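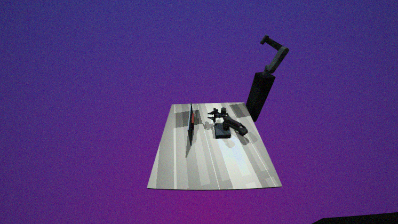

# Sunday, still magnolia

Woke at six with the curtains off their rail, so the light came straight in and I lay there looking at the back bedroom wall, which has had 4 stripes of paint on it since the start of April. I have now seen those stripes in every sort of light going. In the morning the one nearest the door is a green. By lunch it is a grey, and under the ceiling bulb it's the colour of the inside of a saucepan. The tin says it is a "restful blue". I have never once seen it be blue.

I should write down how I got here, partly for the pleasure of complaining.

The plan in February was to paint one room. The walls are the builder's magnolia, the skirting has been chipped by every piece of furniture that ever went past it, and there's a patch behind the radiator where whoever lived in the house before got bored and stopped. A weekend, I thought. Then I made the mistake of reading about it.

According to what I read, a room can't just be painted now. It has to be zoned. You choose a colour for the sleeping part and another for the working part, and you bring one of them up over the ceiling a bit so that the eye knows where it is. My eye has always known where it is. The back bedroom is small enough that if you sit at the desk you can put your feet on the bed, and I don't see what a line of terracotta between the two would tell me that my feet haven't already.

Still, I was curious enough to go to the Netilik showroom, the new one by the ring road. They do what they call a colour conversation, which is free if you buy paint and £27 if you don't. I sat on a very low sofa and was asked what I wanted to feel when I opened the door. I said I wanted to feel that the room was finished. This was typed into a tablet. I was then asked whether I was a warm person or a cool person, and whether I had any memories of the sea.

I came away with a printed card of suggestions. The main one was the restful blue. The second was a pink for the alcove, to "hold" it. The third was a white for the woodwork that looked, to me, exactly like the white already on the woodwork, except where the woodwork is chipped. I asked what the difference was and was told it had less yellow in it. I held the card up against my own skirting when I got home, and then the other way round, and then by the window. If there is less yellow in it, it's keeping quiet about it.

So, sample pots. I'm cross about sample pots. They cost nearly as much as a decent lunch, they hold enough for one stripe and a second coat if you're mean with it, and then you have a cupboard of little tubs with a skin on top. I bought the Netilik blue, a Barta grey, a Barta green that was on offer, and one from Jallanis called something like Old Letter, which I liked purely because it looked like a colour and not like a rumour of one. On the wall it's brown. It's a perfectly good brown. I just hadn't been thinking of sleeping in brown.

Mid-morning.

Tea, toast, went back up to look. Tried the trick of half closing my eyes. The green and the grey are now the same.

I did one sensible thing this week and painted the blue on a big sheet of lining paper, so I could move it about. It looks better behind the door than anywhere else, and the door is usually open, so that's no help. On the window wall it goes very dark. On the wall facing the window it goes pale and a little bit cold, like a dentist's. This is the same paint out of the same pot on the same paper. All the advice says north-facing rooms need a warm colour, and then the same advice, further down, says you can lean into the coolness and be bold. I think that covers everything. It would be hard to get a north-facing room wrong according to that, and yet here I am.

The other thing they all say is that a dark colour makes a small room feel bigger because the corners disappear. I've been in small dark rooms. One was a flat I rented with chocolate walls in the lounge, and I knew where the corners were because I kept walking into them. A pale colour also makes a small room feel bigger, I'm told. I would love to find the colour that makes a small room feel like a small room, and just use that.

After lunch.

Did the filling. At least filling is real. There were far more holes than I expected, most of them from a shelf that somebody has put up, taken down and put up again slightly to the left. Used up the last of the tub, sanded the ones from yesterday, and got dust in the cup of tea I'd left on the windowsill. The wall feels lovely now if you shut your eyes and run a hand over it. With them open it looks like it's got measles.

I also had it out with myself about the paint itself. Netilik want £29 more than Barta for the big tin, same size. The reason given on the leaflet is "depth". I've read the leaflet three times and the nearest it comes to a fact is that there's more pigment in it, with no word on more than what. I could believe it. I could also believe that it's the nice label. When I put the blue next to the Barta grey, both two coats, both dry, the thing I could really see between them was that one was blue-ish and one was grey-ish, and I'd have got that from the lids.

Trumix at the trading estate will mix any colour to match if you bring in a scrap the size of a coin. I've seen people be very snobbish about this. Apparently it is never the same. I expect that's true, and I expect I'd never know, given that the proper one isn't the same from breakfast to teatime either. The man on the till there asked me one question last time, which was matt or silk. I thought of the low sofa and nearly laughed.

One more grumble and then I'll stop. I looked at some 300 pictures of bedrooms last night before bed, scrolling on and on, and I don't think there was a phone charger in any of them. No bin, no drying rack, no box of things waiting to go up in the loft. Of course the alcove looked held. There was one vase in it. In my alcove there's a hoover, a printer that works when it feels like it, and the winter duvet in a bag. I don't think the pink is going to get much of a look-in.

Half past five.

The sun has gone round the side of the house and the room has that flat light it gets. I went up again without meaning to. Stood in the doorway and asked myself the showroom question, what do I want to feel, in case it had some sense in it after all. What I felt was that the magnolia wasn't so bad in this light. Then I saw the bit behind the radiator.

I'll admit the green is growing on me. It's the cheap one, it was on offer, and I only put it in the basket to make up the numbers. It has no story on the tin. It's a bit like the green on old garden gates but paler, and it was the only one today that I didn't stop and argue with. I don't trust that entirely, having thought the same of Old Letter for about an hour. But I could live with it, and so could the printer.

No zones. One colour on all four walls, ceiling white, and the woodwork in whatever white Trumix hand me. If the corners disappear I shall take it all back.

To do before the week gets going: take the radiator off or decide to be a coward and use the long thin roller. Find the other dust sheet, I think it's under the ladders. Measure the wall again, as I wrote it down on the back of the Netilik card and then painted a test patch on it. Rehang the curtains tonight, even badly, or it'll be six o'clock again.

Later. Curtains up. The rail has come away at one end and left two more holes, and I'm out of filler.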